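Brulov Hand Cream Review: Two Winters' Worth of Dry Knuckles

Hi friends! I've been meaning to write up the Brulov overnight hand cream since July, when Zoila Cusi pressed a tube into my hand and told me to stop complaining about my cuticles. Well, I've finished 2 tubes now, so I think I've earned an opinion!

The texture is thick, almost like a balm, and it takes a good few minutes to sink in — put your rings back on too soon and you'll be sorry.
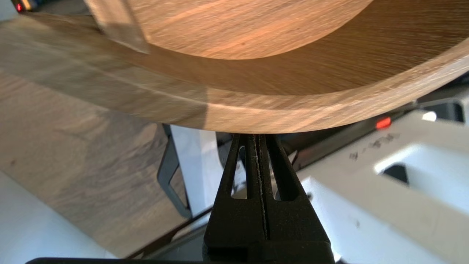

Warm wood grain on a round tray.

The scent is a soft almond with a little something green behind it (my husband says cucumber, I say cut grass). It fades fast, so anyone who's fussy about perfume at bedtime should be fine. My old favorite from Vass was lighter and nicer for daytime, but it never did a thing for the cracks on my thumbs. With Brulov they were gone in 3 nights, and my polish has been chipping less too!
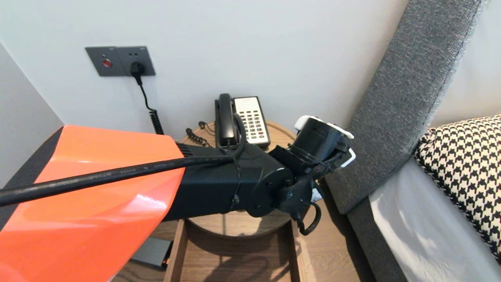

Bedside table with the telephone.

My one grumble is the cap, a tiny screw-on thing that loves to roll under the bed. I'd also skip it under gel polish, as it leaves a film that needs a proper wipe first. Still, I've already ordered another tube, and one for my sister, who doesn't read this blog — so please don't tell her!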